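Section 3: Showing Rudo a Laundry Task by Hand

By now you should have both hand grippers paired and charged, as covered in Section 2, and we hope that went smoothly. This is the part most of our users enjoy, when you pick up the grippers and simply do a chore while Rudo records how your hands move. The chore in this section is moving a piece of folded or bunched laundry between a bed and a basket. It's a forgiving one to learn on, and if you drop something you can pick it up and carry on.

Before you start

1. Choose a bed or other wide, soft surface that you can reach across without leaning your weight on it. Pillows and a rolled comforter can stay where they are. Rudo learns better in a room that looks lived in, so please don't tidy up on its account.

2. Turn on the room lights or open the curtains. If you see a hard shadow from your own arm across the fabric, move a step to one side.

3. Run each cable up the outside of your forearm and fasten it with the strap supplied. A cable that hangs in front of the fingers will show up in every recording.

4. Hold both grippers open and still over the work area until you hear two short tones. Rudo takes this as its starting pose, and you'll come back to it at the end of every demonstration.

Recording a demonstration

5. Press the thumb button on the right gripper once. The status light turns green.

6. Move toward the fabric at an easy pace, the way you'd reach for something on a shelf. Bring the fingertips down until they press lightly into the cloth, then close them on a gathered fold. A small mound of fabric between the fingers is much easier to hold than a flat single layer.

7. Lift, carry and set down. If the laundry is lying in a basket, raise it well clear of the rim before you travel sideways. 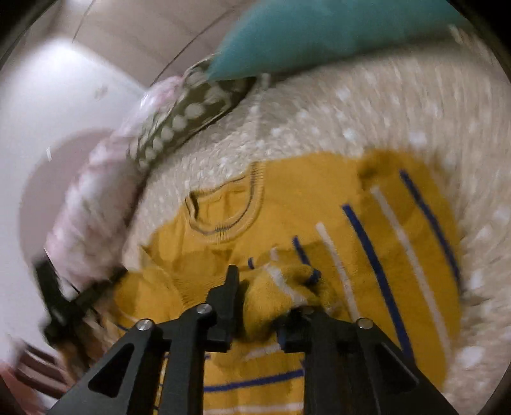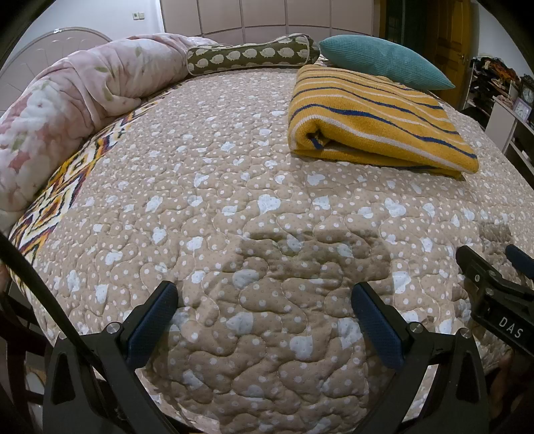 Figure 3. Fingers pressed into striped knitwear in the basket (first picture); jaws open over the bedspread (second picture).

8. Open the fingers fully and wait a moment before you pull away. Knits in particular like to cling, and a hurried exit drags the whole piece with it.

9. Return to the starting pose and press the thumb button again. You'll hear one long tone when the recording has been saved.

Note: A single demonstration can hold up to 3,000 frames, and Rudo warns you with a soft click once you pass 2,000. If you hear the click, there's no need to rush. Finish the movement you're making and end the recording in the usual way.

Note: Please vary things a little from one demonstration to the next. Turn the basket, fold the piece differently, or swap a sweater for a towel. We suggest 70 demonstrations before you start your first training run, spread over as many sittings as you like. Kwok-wai Tse on our support desk does his in the evening with the radio on, and his are some of the nicest we have.

Caution: Keep your free fingers away from the joints when the jaws close. The pivots can pinch.

Caution: Don't use the grippers on damp laundry. The pads lose their grip and moisture can work its way into the housing.

If a demonstration goes wrong

Hold the thumb button down until the light turns amber, and the recording is thrown away. A small fumble that you recovered from is worth keeping, though, so only discard a recording if you stopped partway or someone walked in and needed you. If the light blinks amber by itself, Rudo has lost track of one gripper. Go back to the starting pose, wait for the two short tones, and begin again from step 5.

When you have a set you're happy with, place both grippers in the Pisturden dock and turn to Section 4, where we load the recordings into Amin and check them together.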